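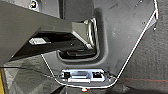 Dark gray panel, recess and metal bracket. Bay side, Clevdale workshop.

PANEL AND FITTINGS CHECK — FORM 768
Site: Clevdale
Unit: Rebane housing, bay side
Supplied by: Relow
Month: October
Marks used: P = pass, F = fail, N = not checked, Q = pass on paper, see comment

SECTION A. BEFORE YOU TOUCH IT

A1. Unit switched off and tagged. P
Tagged by me. The tag already hanging on it had no date, so I didn't count it.

A2. Supplier's sheet on hand. Q
We have a sheet. It says the unit was "fully inspected" before it left Relow and doesn't say what was inspected or what with. I did every line again.

A3. Floor clear for 65 inches in front of the unit. P
Measured with a tape. Clear on the day of the check, at least.

SECTION B. PANEL

B1. Surface free of cracks. P
None found. Faint specks and scuffs on the face, and a little dust. The sheet calls the finish "as new." I wouldn't, but scuffs are no safety matter and I'm not failing it for that.

B2. Panel sits flat, no rocking when pressed at the corners. P
Pressed each corner twice. With an outline this irregular it is easy to miss one, so go around it in order.

B3. Edges safe to the bare hand. Q
Ran a glove along first, then a cloth. The cloth didn't snag. The narrow end is awkward to get at and I'd like a second person to try it.

SECTION C. RECESS

C1. Molded lip whole, no sharp spots. P
The lip is soft-edged and catches the light well, so any chip ought to show. Still worth a fingertip.

C2. Recess free of loose parts and packing. N
Too dark inside to say. What looks like the lower part of the bracket goes down into the recess, and I could not see past it. The last form had a P here. I would like to know how that P was arrived at without a flashlight, because there was none in the kit.

C3. Nothing stored in the recess. N
Same comment as C2.

SECTION D. BRACKET

D1. Bracket free of rust. P
Bright on the faces I could see. Says nothing for the part down in the recess.

D2. Folds free of cracks. Q
No cracks at arm's length. Folded metal wants a closer look than that and the form allows one minute for it. One minute is silly.

D3. Bracket rated for the load. F
The sheet says 200 pounds. The Stakonness catalog page stapled behind it says 500. They can't both be right and there is no stamp on the bracket that I could find. Fail until Relow puts one number in writing. Hang nothing from it.

SECTION E. WHITE LINE AT PANEL EDGE

E1. If cable: jacket whole, no pinching where it turns. N
E2. If trim: seated along its full length. N
The form wants one or the other. I have asked twice which it is and been told "it's fine." It follows the panel edge down, turns below the lower end and runs back up the other side. If it carries power, I want it traced to both ends before anyone switches on. Until then treat it as live.

RESULT
Not released for use. One fail, four not checked. The three Q lines in B, D and A can wait for the return visit on Saturday, 8:30 a.m.

Bring: flashlight, small mirror, gloves, the Relow sheet, a blank 768. Do not copy marks across from the old form.

RELATED ITEMS
Tag and Lockout Log, Clevdale
Form 768: Notes for First-Time Checkers
Stakonness Bracket Sheets
Relow Deliveries: Open Questions
Ladder and Step Check, Short Form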